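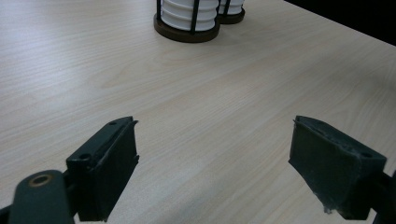 Gripper open, two cup holders behind.

The September build period is over and the cup station is running, so these are my notes before I forget the details. For anyone reading who isn't in the club: we are a student robotics group, and this term's project is teaching an arm to move paper cups between two stacks. The demonstrations are recorded by people using hand-held grippers. My part is the task definition and the data checks. Mirta Espinoza did the gripper linkages and most of the fingertip work.

Paper cups were my suggestion and I have been reminded of this. They are cheap, and a crushed one costs nothing. They are also a poor object to hold. The wall is tapered, so parallel jaws tend to touch at one height and slide toward the narrow end. The wall also flexes, which means the jaw opening you record is partly the cup diameter and partly how hard the operator squeezed.

We wrote down three grasps at the start. Grasp A is on the body, below the rim, from the sides. Grasp B is at the rim. Grasp C is a two-handed hold with the cup lying on its side. Grasp B was dropped after the first trial session. It makes nesting awkward, as the fingertips end up where the next cup's rim has to go.

Wire holders replaced the plain stacks early on. A free-standing column of nested cups leans, and a lean at the bottom becomes a real offset at the top. With the holder the bottom cups stay put and the top of the column is close to where you expect it.

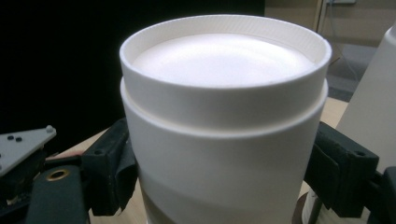

Fingertips

The first tips were bare printed plastic and slipped on the coated paper. Mirta tried two pad materials. The softer one gripped well and shed at the edges. The firmer one held its shape and needed more squeeze, which dented cups. We went with the softer one and agreed to replace pads after every 50 episodes. I would have set the number lower, but changing a pair takes 12 minutes including the calibration check, and the operators have classes to get to.

The calibration check itself is simple. Close the jaws fully, read the encoder, open the jaws fully, read it again. If either reading has moved since the last entry in the log, the session stops until somebody finds out why. So far the cause has been a loose set screw every time but one. The exception was a pad glued on with a lump under it.

Two-handed holds

Grasp C was meant as a stretch goal for the spring and got moved up when it looked easier than expected. One gripper takes the rim end, the other takes the base end, and the cup stays level over the table. The hard part is the release. If both operator hands open at the same moment the cup rolls, so the written procedure has one side let go first and back off before the other moves.

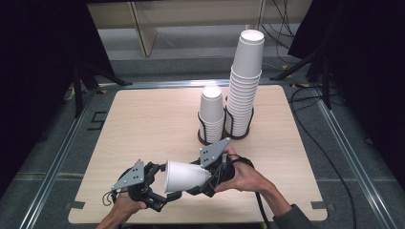

Synchronizing the two sides took longer than the grasp did. Each gripper has its own clock, and the offset between them drifted over a session. My first fix was to line them up once at the start, which was fine for short recordings and bad for long ones. The current version lines them up at the start of every episode with a double squeeze on both handles. It adds a couple of seconds per episode — I can live with that.

We also capped episodes at 60 seconds. Anything longer was nearly always an operator recovering from a mistake. Recoveries are useful data, but we want them labeled separately and kept out of the main set until we know how much they change the result.

After the checks we have 2,047 usable episodes. Most are single-gripper transfers with the cup upright.
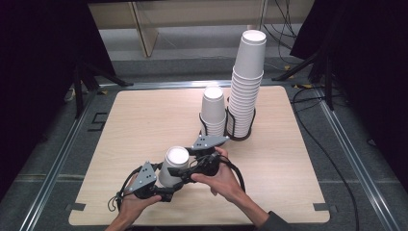

Open items

Pad wear is logged by hand and should be tied to the episode number automatically.

The script that flags a crushed cup has too many false alarms. It looks only at jaw opening, and a light grip near the base reads the same as a hard grip higher up. I plan to add the gripper height as a second input.

The operator sheet still describes Grasp B. I keep meaning to take it out.

Training on the first half of the set starts when the lab machine is free. I'll post the curves with the settings used, good or bad.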